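### 4.2 Sorting of Flexible Packets

The second chore in the Skernel suite is the sorting of crumpled, snack-style packets from a pile on a tabletop into plastic bins. The task appears in households after shopping and at packing benches such as those in Grukbridge, where it is still done by hand. A trial is counted as complete only when every packet rests inside its assigned bin. Dropped packets may be picked up again within the time limit.
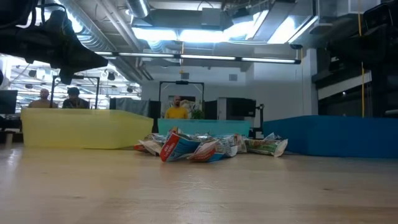 **Figure 3.** Packet-sorting task with yellow, teal-green, and blue bins.

Packets were mixed again before each trial, and their order in the pile was not controlled. Each policy was given 20 trials. Across all policies we logged 1063 grasp attempts, of which 635 ended with a single packet in the correct bin. The most common failure was a double grasp, in which two overlapping packets were lifted together. Slips on shiny foil came second — the Huanca policy was affected most, as it tends to close on the flat middle of a packet and seldom on the sealed edge.

These results do not support unattended use. A person at the Dultlow bench completed the same task without error in all 20 trials. Section 4.3 reports whether a second look after each grasp reduces the number of double grasps.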